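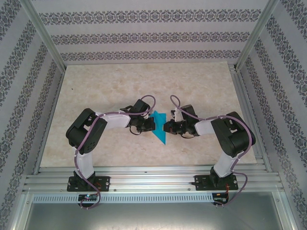 Turquoise piece, middle of the table, point up and to the left.

April, bench notes, folding pieces. Carried on with the triangle from the Plidau offcuts. Thin stuff, sharp points, holds a crease if pressed hard and drifts open if not. Work kept to the centre of the tabletop, where the surface is flattest.

Marked the long edge at 63 mm and 90 mm from the blunt end before starting. Pencil does not take on this finish. Used the fine marker from the Bruvach box, which does, but it needs a minute before handling or it smears.

Colour against the beige marbling is good. The edge can be read from a standing position without the lamp. The cream offcuts tried earlier in the month were hopeless on this top and have gone back in the drawer.

Notes on the material:
Long edge is the one to work from. The short edges curl.
Creases with the grain stay put. Across the grain they relax overnight.
Sharp tip bends first. Trim 2 mm off it before the next batch.
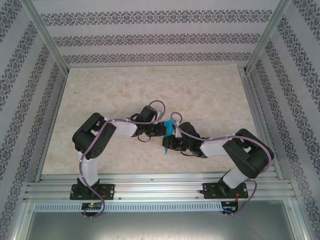 Teal material near mid-table, wide end at the top, narrow tip below.

Piece is logged as no. 77. The Rarkelari sheet calls the colour teal, the packet says turquoise; same stock, keep the packet name in the log.

Tabletop wants a wipe before each session, grit shows up as dents along the crease. Dry cloth only.

To do: ask Chung for the heavier gauge, one sheet will do. Cut a card template for the triangle so the points come out the same. Check the 63 mm mark against the steel rule, the plastic one is worn at the zero end.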